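Two arms, one table: Rimerwood students take on the plastic bag

January 13, 2022

If you have ever stood at the end of a supermarket till rubbing a carrier bag between finger and thumb, you will have some sympathy for the robotics club at Rimerwood, where 14 students are spending the winter teaching a pair of robot arms to handle soft, crumply things.

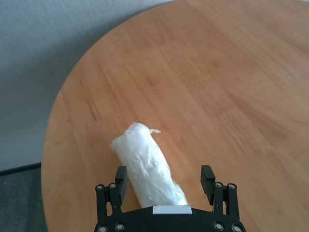

A wrapped bundle on the table, with one of the grippers close by.

The club meets after lessons and has entered the Elatora Challenge, to be held at Dutasgate in March. There are 13 teams on the list this year, and every one of them must show two arms sharing a job - a lovely idea on paper, and rather a stern one when the thing being shared has no fixed shape and folds up differently each time. 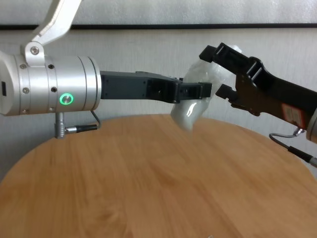

Why not start with something easier, such as a box?
The club did boxes last year, and the students wanted a task where both arms really had to work together.

A grant of £976 from the Chiang fund is paying for travel and spare parts, and the students, bless them, have already drawn up a very long list of the latter. Visitors are warmly welcome at the open evening before the team sets off, and there will be tea. 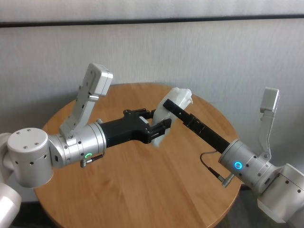 Both arms at work over the round table at Rimerwood.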